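Category: Equipment & Capital Planning

Cendholm Facilities Office - notes on the gripper budget for the coming year. Thread.
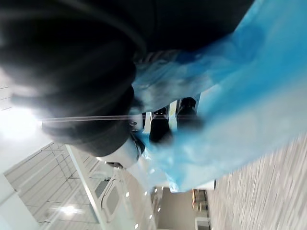

Leonidas Konstantinidis asked whether one set of fingertips per arm would not be enough for a first year. Our answer is no. Work with bags and thin film is entered as its own budget line, with two spare sets per arm.

Blue bags and clear film are both included in the handling work. Bidders must quote for both. A price based on rigid boxes only will be returned.

Two quotes are under review. Trorard offers the gripper, wrist camera and mounting parts at $2,160 per unit. Gotico offers the same items at $1,941, with freight billed separately.

Freight matters here. Once it is added, the Gotico price comes to over $2,160 - we have asked for a revised figure in writing.

Fingertips are priced at $65 a set under either quote. Cable clips and fasteners are to be listed by part number. Last year they were entered as "sundries" and could not be reordered.

Staff training is not part of this request. It stays with the Liapis building budget until August.

Departments wishing to add units should write to Manolis Michailidis by February 22, 2019. Please state the floor, the type of bag and the hours of use per week.

Requests under $100 do not need a form.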